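Ballow Township Residents' Forum
Board: Public Services and Offices
Topic: Proposed clear-desk rule for the shared permit counters

Posted by: PermitDesk_Moderator
9:00 a.m.

Residents and staff are invited to comment on the draft clear-desk rule for the shared permit counters at the Vatard Street building. The text was prepared by Birger Rustad of the Records Office and would take effect in June if adopted. The main points are as follows.

1. Paper files must be returned to the locked cabinets whenever a counter is left unattended.
2. Personal items are to be kept to one mug and one notebook per person.
3. Pens, forms and stamps are to be held in a single organizer at each station.
4. Items left overnight will be moved to the storeroom and held for 12 working days.

Comments will be read by the Records Office and kept with the draft. Participants are asked to refer to the numbered points.

Posted by: dvorak_lane_resident

I support points 1 and 4 without change. On two visits last year I was able to read another applicant's name and home address from a form lying face up on the counter. I reported this at the time and received a courteous reply. A written rule would be preferable to a reminder.

I have no view on mugs.

Posted by: counter_staff_east

I write as an employee, in a personal capacity. Point 1 is reasonable as a goal but does not reflect how the counters are used. A clerk may leave the station several times in a morning to fetch a map or consult a colleague. Locking away every open file on each occasion would lengthen the wait for the public. I would suggest that files be turned face down for short absences and locked away for absences of over 9 minutes.

Point 2 should be withdrawn. It has no bearing on privacy.

Posted by: H_Archive

I must disagree with the previous comment. A file turned face down can be turned face up again by any visitor. The former county office at Drarnura used that practice for many years, and it was given up in 2000 after a set of property papers went missing from a counter. The papers were never recovered, and the owners had to apply for new copies at their own expense.

With respect to point 2, personal items do have a bearing on privacy. Papers are lost under them.

Posted by: counter_staff_east

I accept that the Drarnura case was serious. I would note, however, that the office in question had no gate between the public area and the staff side. Ours does. I do not believe the two situations can be treated as the same, and I would ask that the Records Office say whether any papers have been lost at Vatard Street before it relies on the comparison.

Posted by: surface_and_supply

My comment concerns point 3 only. The draft does not say what kind of organizer is meant. The wire trays now in use allow small items to fall through and should not be carried over. I would recommend a three-compartment type with solid walls and one deep bay, suitable for folded forms. Two views follow.
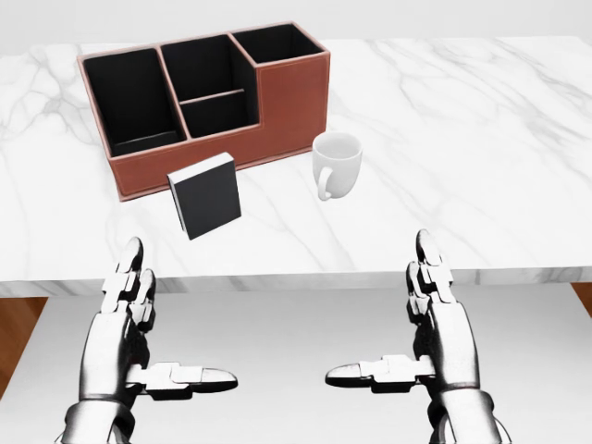
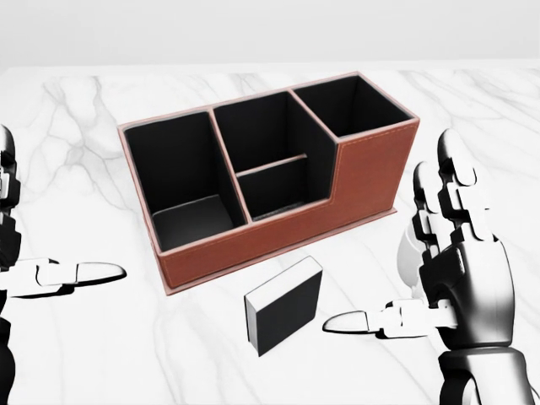 Reading time for this topic: 4 minutes

Posted by: surface_and_supply

To continue from the above, I ask that the rule state the number of compartments and leave the finish to each department. Leather is attractive but should not be required where a cheaper material will serve.

Posted by: dvorak_lane_resident

Is the township proposing to buy leather goods for the permit counters? I would like an answer to that before the draft goes any further.

Posted by: PermitDesk_Moderator

No purchase has been proposed. The draft sets out how counters are to be kept and contains no budget request. There are 59 stations across all township buildings, and the rule as written applies only to those at Vatard Street. Any order for supplies would be handled separately under the usual process.

Posted by: H_Archive

I thank the moderator for the clarification. I would add that an organizer with high sides can itself become a place where forms are forgotten. If point 3 is kept, it should state that completed forms may not be stored in it at any time. Blank forms only.

Posted by: counter_staff_east

On this matter I agree with H_Archive. Blank forms and pens in the organizer, completed forms in the cabinet. I would also ask that stamps be removed from point 3 altogether. The approval stamps are signed out by name each morning and should not stand on an open counter.

I maintain my objection to point 2. Staff who wear reading glasses, for instance, would be in breach of the rule the moment they set down the case.

Posted by: PermitDesk_Moderator

The following has been passed to Mr. Rustad for review: the treatment of short absences under point 1, the request for information about past losses at Vatard Street, the wording on blank and completed forms, and the removal of stamps from point 3. Point 2 remains open, and further comments on it are welcome. Medical items and eyeglasses were not meant to be covered, and the text will be amended to say so.

Posted by: dvorak_lane_resident

Please also confirm whether the 12 days in point 4 apply to items left behind by the public. My umbrella has been at the east counter for some time.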